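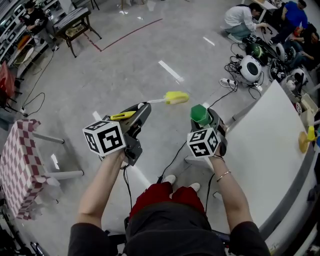
Pledent asks whether the marker cubes have to be rigid to the gripper body or can sit on a printed clip. Mine are on clips, and I suspect that is the problem.

Two handheld grippers, shared workshop build, one cube each. Tracking on the brush side drifts by 19 mm over a take. The other side stays under 2. Same firmware, same exposure. What should I check first?

Tags: handheld gripper, fiducials, calibration

Oder, Saturday
Clip flex. A long brush handle is a lever, and every time the sponge touches something the load goes into the body. Screw the cube down, redo the cube-to-fingertip transform, then record 21 static poses and compare. Lock exposure at 1/800 while you are at it.

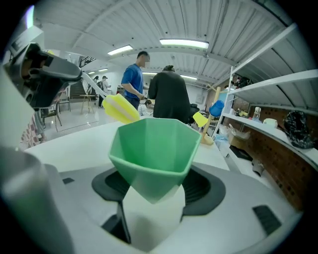
Brush head just off the cup, cup upside down on the peg.

Mai
Had the same thing, it was the cable. Tape it down.

Udeo
Cable drag gives you an offset that follows the cable, so log it before you tape anything. I ran 121 takes with the cube screwed on and the drift was almost gone. I never tested clips with a short tool.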